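3.2 Setting Up and Looking After the Two-Arm Desk Cell

The Lollovdale cell is the smaller of the two we keep at Derkholm, and it is the one we have grown fondest of, perhaps because it asks so little of us once it has been put right in the morning. Its daily job is tidying a writing desk, mostly picking up markers and standing them in a cup. Everything reported in Section 4 was run on it between February and the end of spring, with the control software of Ghoneim left as delivered.

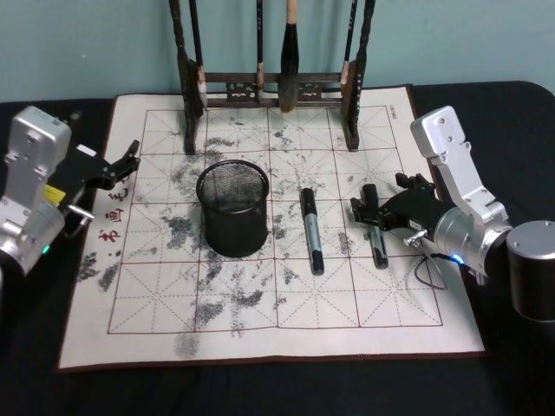 We begin each day by bringing both arms to their rest pose and letting them idle for 30 minutes, a habit we picked up after finding that the first runs of the morning drifted more than the later ones. After that comes the gripper check, in which each pair of jaws is opened and closed 10 times at low speed while one of us listens for the dry clicking that means a finger joint wants cleaning. The Cesteck calibration routine is run last, and it is repeated whenever a bracket screw has been touched, however lightly (we learned this one the hard way, and lost a good week of runs to it).

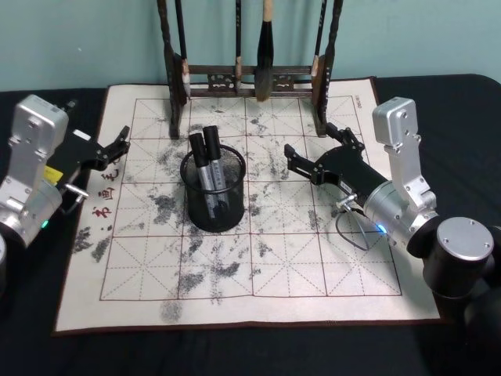
Figure 2. The desk cell, with the arms on either side of the practice mat.

Cables have given us more trouble than motors, and we would gladly have been warned of this when we started. Our rule now is that a cable must have enough slack for the wrist to turn fully, but not so much that it can catch on the things we are trying to pick up. The thin gray one at the right gripper in Figure 2 loops down over the mat before going back toward the arm, and a loop like that gets looked at before every batch. We also tug gently at each connector and go over the small bracket screws with a hand driver after every 200 runs, marking the date on a sheet kept by the door. A worn cable is replaced whole, and we have never been sorry to spend the extra money.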